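The upstairs bathroom at Eltgate has been out of use since October, and I have now completed the first part of its renovation. I am recording the decisions made so far for the benefit of other owners of small terraced houses, several of whom have written to ask about ventilation.

The former extractor fan discharged into the loft. This arrangement was common when the house was built and is no longer considered acceptable. The replacement is connected to a rigid duct 100 mm in diameter, which leaves the building through the rear wall. Margit Aasen, who inspected the work, asked that the duct slope slightly toward the outside. The fan continues to run for 20 minutes after the light is switched off, and I have found no reason to shorten that period.
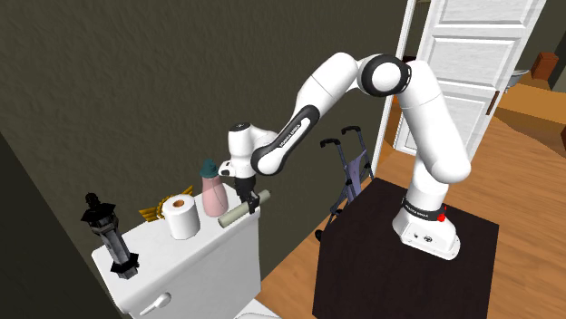
Storage was the second matter to be settled. The room has no space for a fitted cabinet, and Raquel Neves suggested freestanding furniture that could be moved for cleaning. A square table in a very dark brown, placed across from a white toilet tank, gives a stronger contrast than I had expected to like, and I have adopted the same pairing of colors. The finish must be sealed on the underside as well as the top. I applied 2 coats and left the piece in the spare room overnight between them.

The total cost of the fan, duct and outside grille came to around $107, excluding labor. Paint is not included in that figure – the walls are still bare plaster and will remain so until they have dried fully.

Tiling will follow. Philomena Kpodo has lent me a cutter, and I have yet to choose between a plain white tile and a pale gray one for the area behind the basin.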